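Zwischenbericht zum Förderprojekt "Nahversorgung Cisance"
Stand: Mo., 24. Mai
Berichtende: Thilini Debnath, Projektleitung
Empfänger: Trelell-Stiftung, Programm Ländlicher Raum

1. Anlass und Berichtszeitraum

Der Bericht umfasst die Zeit seit der Bewilligung im Dezember. Gefördert wird der Aufbau eines Bürgerbusses, der die Ortsteile Coltar und Tazi mit dem Hauptort verbindet. Beide Ortsteile haben seit der Schließung der letzten Läden keine eigene Einkaufsmöglichkeit mehr. Wer kein Auto hat, war bisher auf Nachbarn oder auf den Schulbus angewiesen, der in den Ferien nicht fährt.

2. Stand der Arbeiten

Der Fahrbetrieb läuft an vier Tagen in der Woche. Das Fahrzeug ist ein gebrauchter Kleinbus mit Trittstufe und Klapprampe. Die Abnahme der Rampe hat sich verzögert, weil beim ersten Termin ein Prüfnachweis des Herstellers fehlte. Er wurde nachgereicht, die Rampe ist inzwischen freigegeben.

Für den Fahrdienst stehen 24 Personen zur Verfügung, die alle den Gesundheitscheck und die Einweisung durchlaufen haben. Den Dienstplan führt Bohdana Melnychuk. Er wird monatlich verschickt, Tauschwünsche gehen direkt an sie. In den Osterferien mussten zwei Fahrten entfallen, beide wegen Krankheit am selben Vormittag. Die angemeldeten Fahrgäste wurden telefonisch informiert. Für solche Fälle gibt es jetzt eine Rufbereitschaft.

Die Haltestelle in Tazi liegt vorläufig am Feuerwehrhaus. Der eigentlich geplante Standort an der Kapelle ist zu eng zum Wenden – das hatten wir im Antrag falsch eingeschätzt. Mit dem Bauamt ist eine kleine Aufweitung der Einfahrt abgestimmt, die Arbeiten sind für den Sommer vorgesehen und belasten das Projektbudget nicht.

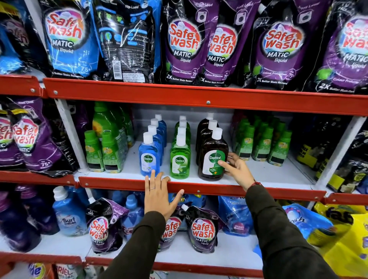 Die Nachfrage verteilt sich ungleich auf die Tageszeiten. Die Vormittagsfahrten sind gut besetzt, die Rückfahrt am späten Nachmittag wird wenig genutzt. In den Gesprächen mit den Fahrgästen ging es häufig darum, was sich ohne Auto schlecht besorgen lässt. Brot und Gemüse bringt der Verkaufswagen, der weiterhin einmal wöchentlich hält. Anders sieht es bei Drogerieartikeln aus: Flüssigwaschmittel im Nachfüllbeutel oder eine Flasche Desinfektionsmittel wie Dettol, im Laden ein Griff ins mittlere oder obere Regal, führt der Wagen nicht. Auch Apotheke und Bank wurden oft als Ziel genannt. Wir haben den Aufenthalt im Hauptort deshalb so verlängert, dass mehrere Erledigungen in eine Fahrt passen.

3. Finanzen

Die Ausgaben liegen im Rahmen des Kostenplans. Größter Einzelposten nach dem Fahrzeug selbst war die Nachrüstung der Rampe mit 2989 Euro einschließlich Montage. Die Versicherung fiel etwas günstiger aus als veranschlagt. Den frei gewordenen Betrag möchten wir in den Ansatz für Kraftstoff verschieben und bitten dafür um Zustimmung. Fahrgeld wird nicht erhoben; Spenden werden getrennt verbucht und im Schlussbericht ausgewiesen.

4. Abweichungen vom Antrag

Die telefonische Anmeldung war ursprünglich nur am Vortag vorgesehen. Viele ältere Fahrgäste entscheiden aber je nach Wetter und Befinden am Morgen. Anmeldungen werden nun bis zur Abfahrt in Coltar angenommen, soweit Plätze frei sind. Die im Antrag genannte Buchung über das Internet haben wir zurückgestellt, da bisher kaum danach gefragt wurde.

5. Nächste Schritte

Bis zum Herbst sollen der Fahrplan für den späten Nachmittag überarbeitet und die Haltestelle in Tazi verlegt werden. Offen ist die Vertretung im Telefondienst – derzeit übernimmt Frau Melnychuk ihn zusätzlich zum Dienstplan. Eine zweite Person wird gesucht. Den Verwendungsnachweis für das erste Halbjahr reichen wir mit den Belegen gesondert ein.

Thilini Debnath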